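November, workshop book, 4.40pm

Picking up from the wax tests. Rarkasport jacket panels, the old cotton ones, cut into strips last week and left on the rack. Strips A to F have had one coat of Nerkwood bar, G to L two coats, rest bare.

Nerkwood goes on better if the bar has been sat on the radiator first. Straight from the drawer it drags and leaves crumbs in the weave. Hairdryer on high after, keep it moving. Held it too long on strip D and got a shiny patch, which has gone stiff. Leave D in anyway, want to see if it cracks.

Drip test: 200 ml through the colander, strip pegged over a jam jar, timed until the first drop shows underneath. Bare cloth lets go straight off, no point timing. One coat lasted 3 minutes on the best strip, less on the others, and B was hopeless (thin along the selvedge, my fault). Two coats still going when I had to answer the door so G needs doing again. H fine. Don't trust the I figure, peg slipped.

Seams are the real problem. Wax sits on top of the thread and the needle holes stay open. Tried rubbing the bar along the stitching from the inside as well, better but it's slow and the iron picks up the extra. Ruined the good pressing cloth. Buy another. 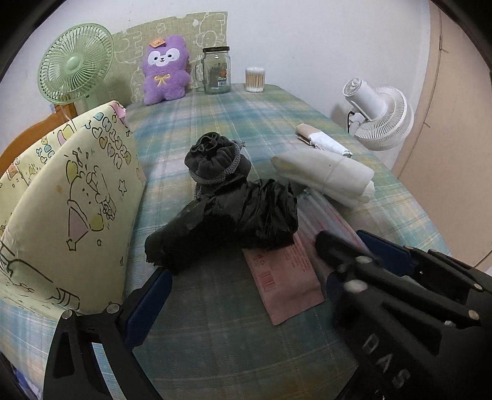 Rurex next. Comes as a liquid, wash-in, smells of pear drops. Instructions say 60 degrees but the label in the jacket says cool wash only, so did the offcuts at 60 and the one whole sleeve at cool. The offcuts shrank a bit on the long side. Sleeve came out the same size, feels softer than the waxed stuff, water beads on the outside but soaks in at the cuff where its worn. Probably want two goes at that.

Rub test with the Yao machine: set to 2,000 strokes, felt pad, dry. Waxed strips darken where the pad runs and you can bring them back with the hairdryer. Rurex strips look untouched but the beading has gone in the middle. Can't tell yet if heat brings that back too. Do one with the iron on low and one left alone, compare.

Note for whoever uses the Yao after me: counter sticks when it rolls over, tap the side. Clean the wax off the pad arm, I did what I could with white spirit but theres some left in the hinge.

To do
- repeat G, without interuptions
- cuff, second wash
- cut more bare strips, on the straight grain this time
- weigh everything before and after, should have done it from the start
- order pads and one more bar
- ask about the seam tape, is it the iron-on sort or glue

Stopping at strip L. Rack is full, window left on the latch for the smell.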